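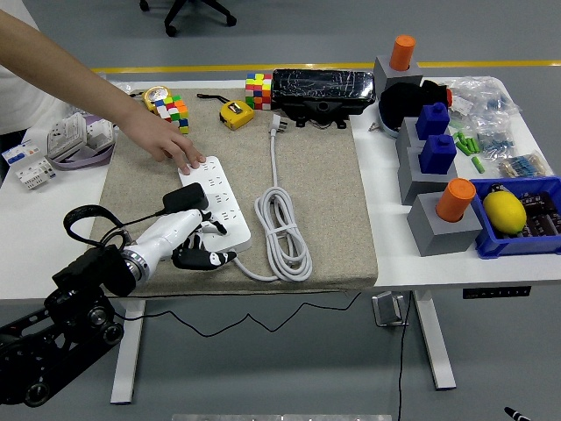 A white power strip on the sorting table at Irnwood, its cord coiled alongside.

Irnwood repair room wants your old extension leads

Got a drawer full of power strips? Irnwood wants them. The repair room on Astonley Road is taking in extension leads, adapters and tape measures through September, all to be checked over and passed on to households setting up from scratch.

Target is 200 leads. Last year's drive brought in 225 items all told, most of them kettles, and not nearly enough leads to go round.

Drop-off from 2 pm, side door, ring the bell. Cords coiled please – tangled ones take ages. Anything with a cracked case or bare wire goes to the Milik recycling point instead, dont leave it on the step.

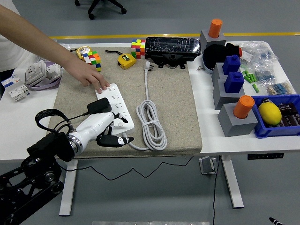

Puzzles and small desk bits are welcome too, as long as they fit in a shoebox. Fuentealba Electrical is lending a tester for the month and has promised 20 new plugs for leads that need one. No charge for collecting a lead, one per household while stocks are low.

Larger appliances not wanted this time – no room. A seperate day for those is planned, details on the noticeboard by the Astonley Road entrance.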